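我们那张桌子又出事了

上次写完夹爪换指尖那篇，隔了好久没更，有人留言问我是不是转行了。没有没有，还在跟两条机械臂较劲，只不过最近一直在收拾一个烂摊子，今天总算有心情坐下来写写。

先说结论：人没事，臂没事，我的自尊心有点事。

项目内部叫Mamo，就是让两条臂在同一张桌子上整理办公用品，笔归笔，鼠标归鼠标垫，一人管一半。听着特别简单对吧？我去年四月也是这么跟Thibault Bouvier说的。他当时看了我一眼，什么都没说，现在想想那个眼神真是意味深长。

桌上的格子是我自己贴的，蓝色美纹纸胶带，横几条竖几条，趴在桌上贴了一下午。贴得不算直，我承认，可我那时候觉得格子嘛，给人看的，摆东西的时候说一句“放中间那格”大家都懂就行了。问题就出在这个“给人看的”上面。后来有人图省事（好吧，就是我），把格子的交叉点拿来当标定参考点用了，两条臂的坐标系都是照着它对的。

然后胶带开始翘，开始破，有的地方断了一小截，又被人随手按回去。按回去的位置跟原来差多少，谁也没量过！

出事那天跑的是一个连续任务，一共48轮，前面都顺顺当当的，我还去倒了杯咖啡。跑到第30轮，右臂下去夹笔，指尖直接顶在了桌面上。力控报警，保护性停机，两条臂一起定住，屋里突然安静得吓人。我端着杯子跑回来，第一反应居然是去看咖啡洒没洒，第二反应才是去看示教器，这个顺序我不太骄傲。

日志往回翻，看得我头皮发麻。右臂的目标点早就开始偏了，一轮比一轮多一点，全靠夹爪张得够大才一直蒙混过关。最后那一下偏了3毫米，再加上高度也不对，就这么戳下去了。查原因的时候我一开始死活怀疑腕部相机松了，拆下来重装，重新标定，折腾到晚上，没用。还是Thibault走过来，拿指甲抠了抠桌上翘起来的胶带，问我：“你参考点是贴在这上面的？”

我想找个格子钻进去。

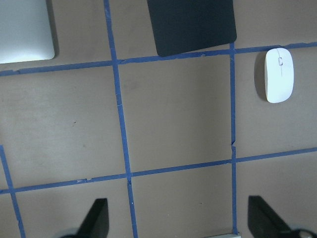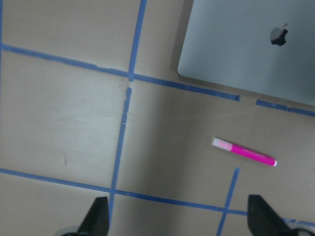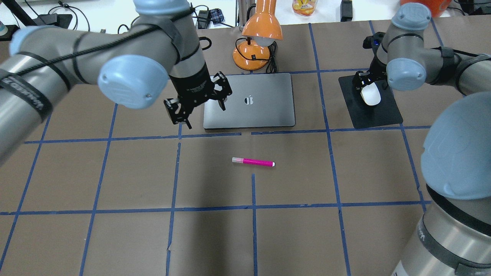
桌上的蓝胶带格子，前两张是腕部相机看到的，第三张能看到两条臂

比参考点更让我后怕的是另一件事：两条臂之间的互锁，用的也是同一套坐标。也就是说，程序以为它们隔得挺远的时候，真实距离可能比它以为的要近。那天戳的是桌子，要是戳的是对面那条臂的手腕呢？或者有人正好伸手进去扶一下笔呢？我们平时确实有这个坏毛病，东西倒了就顺手扶一把，嘴里喊一声“我扶一下啊”，就算走过安全流程了。

所以这几天改了这么几件事，给同样在搞双臂的朋友参考：

参考点不再用胶带，改成拧在桌架上的金属定位销，是从Benuvport订的，一套下来2,970块，报销单我填得小心翼翼。
每次开跑之前两条臂各自去碰一遍定位销，偏差超限就不让启动，没有“忽略”按钮（以前有，是我加的，我又删了）。
互锁单独走一套固定的禁入区，跟视觉标定完全脱钩，标定再烂也不会影响它。
手要进工作区，先按停。喊一声不算。

禁入区那条花的时间最多。划小了不放心，划大了两条臂就谁都够不着中间，互相客气得要命，跟食堂里抢着买单似的。现在的版本稍微保守一点，一轮任务慢了不少，不过我宁愿它慢。

胶带我倒是没撕，摆东西还是用得上的，就让它老老实实当个格子吧。翘起来的那几段准备重新贴，Thibault说这次让他来，我没有意见。

Wutthorpe那边的同事听说以后发来一长串哈哈哈，隔了一会儿又悄悄问我定位销是哪个型号的。懂了，你们也是拿胶带标的是吧。

型号我整理好了发在下一篇，连同碰销检查的那段脚本。脚本现在还有个小毛病，左臂碰完以后偶尔会多等几秒才退回来，我怀疑是超时写错了，明天去看。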